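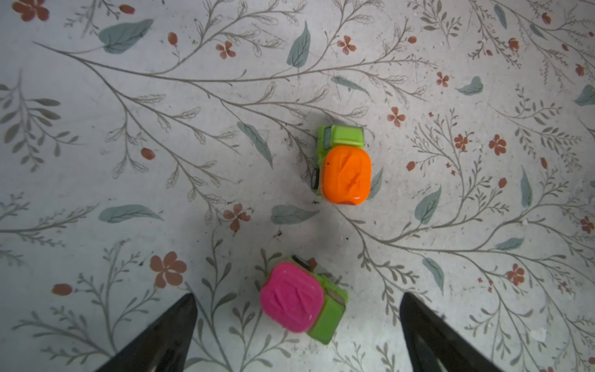 *Bench two, wrist view, two trucks on the mat.*

Hello all,

Sorry for the slow reply, I've been meaning to get to this one! On 14 April 2024 somebody at Flornport wrote:

> We're redrafting our house rules for small two-arm cells and would like to hear how others handle the pre-session check. Ours has grown to 31 lines and people have started ticking it without reading. Also, do you have a rule about patterned floor coverings? The Koster lot say plain only.

We had the same trouble at Bresgate (ours wasn't quite as long, but it was getting there) and last July we cut it to 11 lines. The test for each line was dull but useful: could you answer it by looking or touching, with a plain yes or no? "Cell is in good order" went straight in the bin. "Fingers open, nothing between them" stayed, and so did "floor wiped back to the wall".

That second one causes more grumbling than all the rest put together.
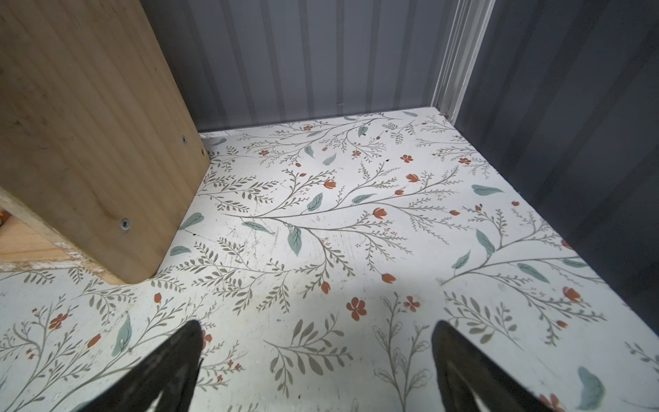 People wipe the middle and leave the corners, so we now write the corners down as a line of their own. Scuffs are fine by us. Crumbs and bits are not, and if the liner lifts at a seam the session stops until it's stuck down again.

As for patterns, I'd argue with Koster a bit. Plain is easier to keep clean, I'll give them that, but a ban seems heavy-handed to me. Our rule just says the covering gets written in the log and stays the same for the whole batch, which is 400 runs for us. Change the covering and you start a new batch, no haggling. 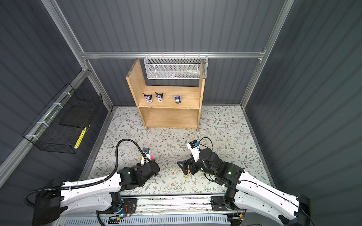
The rule I'd fight hardest for is the one on fixings and cables. Everything that lives in the cell has to be fastened or have a set place, and that includes the boring stuff. Our wire basket on the left wall is held to the rail with zip ties, and those ties get a tug at every check. Same goes for any cable that loops up over the mat: move the arm slowly through its full reach, watch the loop, then sign. It takes 20 seconds and I'd keep it even if you throw out everything else.

One thing I'd still like to hear about: does anybody have decent wording for when both arms may be in the middle at the same time? Ours came from the old Fustarska sheet and it reads like a tenancy agreement. I'm happy to post our short list if people want it, just shout.

Cheers from Bresgate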